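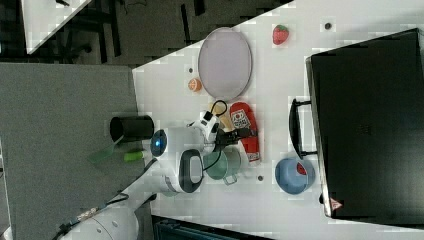 A red bottle on its side on the white table, small wooden block next to the gripper.

Pakilia: wild berry and foraging notes, data card

What this is

A table of berry-picking records typed up from old notebooks, one row per outing. Three regions are covered: Nidell, Pîrvu and the Drullel bogs. Columns are place, month, plant as written, plant as we read it, amount picked, and remarks.

How far to trust it

Less than you'd like. Pickers lie about where they go, and a good cloudberry spot gets written down as the next valley over. Treat every place name as a hint. The amounts are worse. "One bucket" appears in 37 rows and we have no idea what size the bucket was, so the column is left as text. Please don't convert it to pounds and then publish a trend.

The Latin names were added later by us. Where the notebook says only "blueberry" we left the second column blank, which it is in 43 rows. An earlier version filled those in by guesswork and was withdrawn on 3rd May.

Four rows are dated January. Frozen cranberries can be picked off the bog then, so they may be fine. They may also be slips of the pen.

Remarks column

Mostly weather, mosquitoes and jam. Claims that a berry cured something are kept word for word and shouldn't be read as evidence of anything.

Not good for

Range maps, harvest forecasts, deciding what is safe to eat.

Known problems

Drullel has 40 rows in one handwriting, so it is really one person's habits.
Spelling of Pîrvu varies; search without the accent too.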